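Garment Handling Guide, Section 5: Folding T-shirts

This section applies to all short-sleeved tops received at the Skamholm clothing store. It replaces the folding notes issued in September and should be read together with the washing and sorting instructions. Queries should be addressed to Drahomíra Koubek.

## Before folding

Shirts must be fully dry. Any item that feels cool or damp at the seams is to be returned to the drying rail and left there until the next round. Check the collar, underarms and hem for marks, and set aside anything that requires repair.

Clear the table and wipe it with a dry cloth. Folding is to be carried out on a smooth, light-coloured surface wherever one is available, so that loose threads and lint are easily noticed. Keep the garments awaiting folding close to the one being worked on, but do not allow them to overlap it.

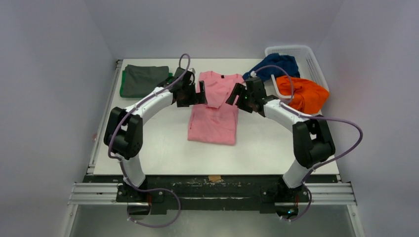
**Should shirts be folded with the print facing up or down?**

Shirts with a print on the chest are laid face down, so that the print is on the outside of the finished fold and can be read on the shelf. Plain shirts are treated in the same way for the sake of uniformity.

## Folding procedure

1. Lay the shirt face down with the collar pointing away from you. Smooth it from the centre towards the side seams with the flat of the hand.
2. Take hold of one shoulder midway between the collar and the sleeve seam. With the other hand, take the hem directly in line with it.
3. Bring that side in towards the centre line and turn the sleeve back on itself, level with the new outer edge.
4. Repeat on the other side. The two long edges should be parallel.
5. Fold the hem up to just below the collar, then fold once more and turn the shirt over.

Heavy cotton shirts may not lie flat after the last fold. In such cases, omit it and store the shirt on the lower shelf, where the compartments are deeper.

## Stacking and storage

Stack shirts by size, with the folded edge facing outwards. Children's sizes are kept in the Barroso boxes, each of which holds roughly 70 shirts. Boxes must close without pressure on the lid.

Delicate fabrics and garments with sequins or raised lettering are not to be placed beneath other items. They should be folded over a sheet of tissue paper and passed to Marites Yap for separate storage.

Completed boxes are labelled with the size and shelf number and entered in the stock book on the same day.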